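Chapter 8

Looking from the Wrist: Camera Views and the Perception Loop

In the earlier chapters we treated the position of an object as a number that somebody gives to the controller. The planner received a target pose, the inverse kinematics gave the joint angles, and the arm moved. This was useful for learning the mathematics of motion. In a working program, however, the target pose must come from some place, and very often it comes from a camera. This chapter is about the software which stands between the camera and the controller.

We will work with the camera that is mounted on the wrist of the arm. Many students begin with a fixed camera on a stand, because its position in the base frame does not change and the calibration is done only once. The wrist camera asks for more care. It travels together with the tool, so each pixel must be connected with the joint angles that were valid at the moment of exposure. On the other hand, the wrist camera comes near to the object, and its view of the space between the fingers is usually much better than what a fixed camera can give.

All work in this chapter is done in simulation, with the Talholm workspace that you installed in Chapter 2. If you have the older version of the workspace, please update it before you continue. The files for the exercises were last changed on July 14, 2019, and the older scene loader does not read them.

8.1 What the program has to decide

Let us begin with a simple task. A small part lies on the floor of an open box, and the arm must come down, close the fingers on the part, and lift it out. The walls of the box restrict the motion of the hand, so it is not enough to know where the part is. The program must also know where the rim is, and how much space remains on each side of the fingers.

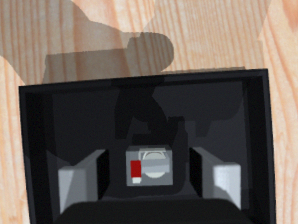 Figure 8.1. Simulated wrist view with the gripper open and a small gray part on the floor of a black box.

Before any algorithm is chosen, it is good practice to write down the decisions in the order in which the program will make them. For the box task, our list is as follows.

Is there a part in the box?
Which pixels belong to the part?
What is the pose of the part in the camera frame?
What is the same pose in the base frame of the robot?
Is there a grasp for which the hand does not touch the walls?
Is the hand aligned well enough to close the fingers?

The first three decisions belong to perception. The fourth is a change of coordinates. The fifth belongs to planning, and the last one connects perception with control. When a grasp fails, beginners often go directly to the detector and change its parameters. We ask you to resist this habit. In our own course at Tunesberg, many of the failures which students reported as "bad detection" were in fact found in the fourth step, where a transform was used in the wrong direction or with an old time stamp.

8.2 Shadows and dark surfaces

Figure 8.1 contains a difficulty that deserves its own section. The shadow of the arm falls on the wood of the table, and a darker shadow lies inside the box, where it reaches the part. A shadow of this kind moves when the arm moves. A background model which was learned with the arm in its home position will therefore mark a large region as "changed", and a simple program may accept this region as an object.

There is a second difficulty, which is easier to overlook. The box is black and the body of the gripper is also dark. In the lower part of the view, the border between them is only a small change of gray level. If you segment by a brightness threshold, the box and the gripper body may be joined into one region. The threshold that separates them in one pose will possibly not separate them in the next.

Color gives some help here. The part has a red piece on its left side, and nothing else in this view is so strongly colored. A threshold on saturation will find the red piece with little effort. But please notice what was found. The center of the red region is not the center of the part, and if we send it to the planner as the grasp point, the fingers will close with an offset to the left. The red piece should be used as a first clue that tells us where to search. The pose itself should be computed from the straight edges of the gray block.

The recommended procedure in this book is therefore:

First, convert the image to a color space with a separate saturation channel.
Next, find the red region and build a search window around it.
Inside the window, detect straight edges and fit the outline of the top face.
Then compute the pose from the corners of the outline, using the known size of the part.
Finally, reject the result if the fitted size differs too much from the model.

The last step is short to program, and students like to leave it out. Please keep it. A detector that can say "I do not know" is much easier to use inside a larger program than a detector that always returns a pose.

8.3 Masking the hand

The fingers are visible in the wrist view during the whole task. For the detector they are a source of false edges. They are straight, light gray, and near to the region where we search. The color of the part is also light gray, so we cannot remove the fingers by color without a risk of removing the part too.

The better way is to use what we already know. The camera and the hand are joined rigidly, and the position of each finger in the image depends only on the opening width. The software knows the opening width at each moment. For this reason we can draw the model of the fingers into an empty image, make it a little larger to cover small calibration errors, and use the result as a mask. In the Talholm workspace this is done by the function build_hand_mask, which takes the opening width and the camera parameters as its input.

A student may ask why we do not store one mask and use it always. If the gripper is always fully open during the search, one mask is sufficient. As soon as the search is repeated with the fingers partly closed, the stored mask will cover the wrong pixels. It is one of those errors that remain hidden for weeks. The mask was correct on the day of testing, and later another person changed the approach width.

8.4 When the target is not in view

Until now we assumed that the camera looks at the part. This is true only for a short section of the motion. While the arm goes from one station to another, the wrist may point in any direction, and the program will receive images that have nothing to do with the task. The perception node does not know this by itself. It receives an image, and it will try to find a part in it.

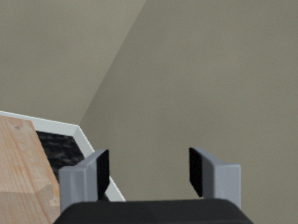 Consider what a detector should return when the gap between the fingers shows only a plain wall. There is no texture to follow, and the strongest lines may come from the border of a counter or from the corner where two walls meet. These are long and clean lines, and an edge detector will report them with high confidence. If the outline fitting of Section 8.2 is started without a search window, it can combine such lines with the edge of a nearby wooden block and produce a rectangle that does not exist.

We protect the program in two ways. The first is a gate based on the robot state. From the joint angles we compute the viewing direction of the camera, and we intersect it with the plane of the table. If the intersection is outside the work area, the image is not given to the detector at all. The second is a gate based on the image. If the saturation step does not find its region, the outline fitting is not started, and the node returns the status NO_TARGET with the time stamp of the image.

The two gates can appear to do the same work, but they fail in different situations. The state gate is wrong when the calibration is wrong. The image gate is wrong when some other red thing enters the view. We keep both, and we write both results to the log.

8.5 An example from the log

The following lines were taken from one run of the exercise program, with the controller named Kováčik and the perception node named Dukelach. The number after the word "frame" is the running index of the image.

frame 552 state_gate: closed image_gate: not run status: NO_TARGET
frame 677 state_gate: open image_gate: open status: POSE_OK

Read the first line carefully. The state gate was closed, so the image gate was not run, and the status is NO_TARGET. It would be an error to conclude from this line that the box was empty. The program only says that it did not look. In Section 8.6 we will introduce a separate status for this case, and you will change the controller so that it waits for a new image and does not start the "box empty" routine.

Before you continue, open the log of your own exercise from Chapter 7 and find the first image for which your detector returned a pose. Compare its time stamp with the time stamp of the joint angles that were used for the transform. Write down the difference in milliseconds. You will need this value in the next section.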